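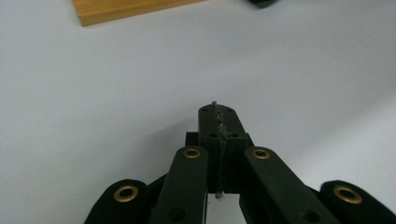
Saturday. Up at seven, coffee, then straight into the front room before I could find something else to do. I've been putting off the sorting since the start of October and Jörg Sperling is coming for the boxes on his way back from Kolmont, so it had to be today.

Cleared the white table first. The wooden block stayed where it was because I still use it to prop the catalogs up, and I wiped around it. The Gurley lamp went on the floor. I wanted one clean surface to put things down on while I decide about them, and in this flat that takes longer than the deciding.

Papers until ten. Found the receipt for the Hofstetter cabinet, 846, which I had told Urs Danzer was a good deal less. I'll leave that alone. Threw out almost 70 old envelopes and a calendar with nothing written in it after March.

Then shoes. I have kept too many, mostly for weddings, and most of the weddings are over. Two pairs of boots can go, and the brown flats with the split side. The canvas ones I'll keep for the garden. I got stuck on the silver sandals, the Dusto ones with the block heel.
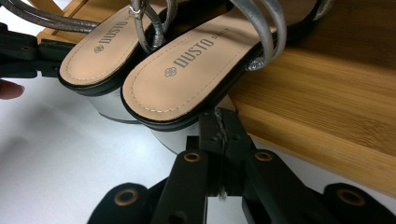 I wore them to my cousin's party and danced until my feet gave out, and then I think once more, to a dinner where I sat down the whole time. The straps need a wipe and the buckle is a nuisance to do up. Put them in the box, took them out again, put them to one side. They can stay until spring. If I haven't had them on by then they go to my sister, who takes the same size and has somewhere to wear them.

Lunch was soup and the end of the bread. Urs called at two about the train times and talked for 20 minutes about his knee.

Jörg came at four and took the boxes down in three trips. He wouldn't stay to eat. He says the shop in Kolmont doesn't want books anymore, so those are still in the hall.

Tomorrow the coats — and the drawer under the bed, if there's time. Need tape, string and a bulb for the lamp.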